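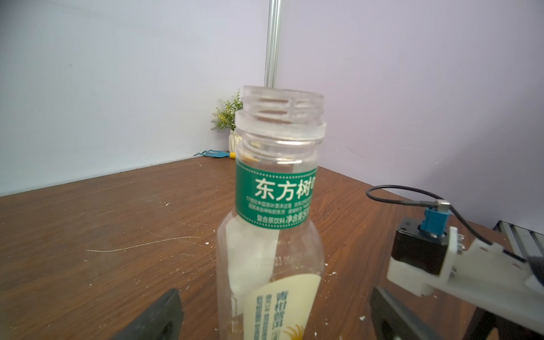
Leave the Empties Alone for a Minute

I have a thing about bottles, and I'd better admit it up front. My kitchen in Stidcombe has one deep windowsill and it's supposed to be for herbs. The herbs died. Now it holds whatever bottle I can't bring myself to put in the recycling that week, and lately my favorite kind is the tea bottle with 东方树叶 in big white characters across a dark green band, and down on the cream label, in vertical green characters, 青柑普洱. That's green tangerine with pu'er tea, for anybody who hasn't had the pleasure. I can't read Chinese beyond a few food words, so the first time I bought one I had to ask at the register, and I've been hooked ever since (on the tea, and okay, on the bottle too).

My opinion, and I'll defend it at any dinner table, is that we throw out good-looking, useful containers way too fast and then drive to the store and pay for worse ones.

Take a good look at a drink bottle like this when it's empty. The neck has those two raised threads spiraling around it and a wider ring just underneath, all in clear plastic you can see the wall through. Somebody sat down and worked out that shape! The green label has thin dotted borders at the top and bottom. There's a little golden-yellow sprig of leaves tucked at the corner of the cream one. I've owned vases with less thought put into them, and I paid real money for those vases.

I know what the other side says, because I live with the other side. My household's position is that a bottle on the sill is trash that hasn't been taken out yet. Fair enough. I grew up with a grandmother in Gristholm who kept every jar that ever came into the house, and when we cleared out her pantry there were 71 of them, most without lids, and one had a wasp in it. So I do know where this road goes.

But there's a lot of room between the wasp jar and pitching everything the second it's empty. My rule is one sill, one row. If a new bottle comes in, an old one goes out, and I'm pretty strict about it (except in May, when I'm starting cuttings and need every narrow neck I can get). A single stem of mint or pothos stands up beautifully in one. In a wide glass it just flops over and sulks.

What gets me is the stuff they sell us instead. The home store over in Berkmont has a whole aisle of "propagation vessels," and the cheapest one was almost 10 dollars. For a tube! With a hole in the top! I stood there holding it and thought about all the perfectly decent tubes with holes in the top that I've rinsed out and dropped in the bin.

And yes, I take the point that plastic isn't glass. I wouldn't put hot water in one, I don't keep drinking out of the same one for weeks, and once it gets cloudy it goes. I also won't pretend that my row of bottles does a thing for the planet. A person who really wanted to help would buy less bottled tea and brew a pot at home, and I've got a tin from Srisuk Market sitting in the cupboard for exactly that. Some days I even open it.

I'm only arguing for a pause. Rinse the bottle, stand it on the counter, and see if you still want it gone after supper. Usually you will, and that's fine, out it goes. Every so often the light comes through the clear part under the label, and you go looking for something green to stick in it.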